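Proltix Rooms - simulated homes for recording robot demos

Hi, I'm Zhenhua Wan and I make Proltix Rooms, a pack of furnished rooms you can drive a robot around in while you record examples for whatever model you're training. I started it in January because I was sick of collecting everything in the same corner of the same lab, then wondering why my policy fell apart the minute it saw a different floor!

What you get is 13 rooms (bedrooms, living rooms, a couple of awkward hallways I'm weirdly proud of) and 157 pieces of furniture and clutter to fill them with. You load a room, pick up your controllers, do the task, and hit save. Every run is written out with the camera views, the joint positions, the gripper commands and a line of text saying what you were trying to do. Bad runs get a flag instead of getting deleted - I threw away a bunch of "failures" early on and really wished I had them back later.

The part I spent the longest on is the robot's own view. Lots of sim packs give you a lovely fixed camera up in a corner and that's it. I wanted the view that moves with the robot, lean and all, so your model gets floors running uphill and TVs at funny angles along with the nice level stuff.

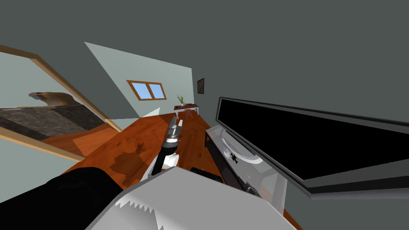
Robot's-eye view in one of the rooms, one arm reaching out low over the wood floor.

You can swap the floors and walls, move the sun, and shuffle the small stuff between runs. I'd turn the shuffle on from your very first session (it's off by default, sorry, I keep meaning to change that). Shiny floors and mirrors slow things down a bit on older graphics cards, so there's a switch for reflections in the settings panel.

Two-arm robots work out of the box. For one-arm setups you'll need the Vostau add-on, free with the pack, and you have to install it before you make your first project or the menus won't show up.

The license covers 4 seats and you can train commercial models on anything you record. You can't resell the rooms themselves. Downloads and payment go through Zonstead, and your key comes by email, so check your spam folder.

Version 13 went up on July 10, 2023. It fixes the saved runs that came out with the gripper channel shifted by a step - if you recorded anything on the last version, run the repair script in the tools folder before you train on it. Thanks to everybody who sent me logs for that one!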